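Olá, Vinzenz,

Segue o ponto de situação do projeto Mirneo, com as contas até 2022-09-24. Desculpa o tom de conversa, mas tu próprio pediste menos formulários e mais notícias!

A recolha de receitas de família está bem mais adiantada do que eu esperava em maio. Já temos 1.029 fichas transcritas, das quais 322 vêm de cadernos manuscritos (alguns com uma letra que só se decifra à lupa e com muito café). Clesstead foi uma surpresa – as pessoas aparecem com o caderno da avó debaixo do braço e ficam a tarde toda a discutir se a marmelada leva ou não casca de limão. Em Seltwood anda tudo mais devagar, e fiz lá só duas sessões. Quero voltar antes do inverno.

O dinheiro: da verba de transcrição sobram 200 euros, que gostava de passar para as digitalizações, se estiveres de acordo. A gráfica Gwynne mandou o orçamento do livro e achei o papel caro, por isso pedi outra proposta com uma gramagem mais baixa. Mando-ta mal chegue.

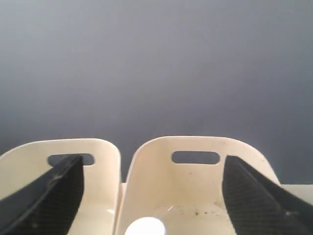 Quanto às autorizações das famílias, faltam ainda as dos doces conventuais, onde há três primas que não se entendem sobre quem herdou o quê. Vou telefonar à mais velha e logo te digo. O índice por ingredientes fica para o próximo relatório, com o capítulo dos pães já paginado.

Um abraço,
Teresa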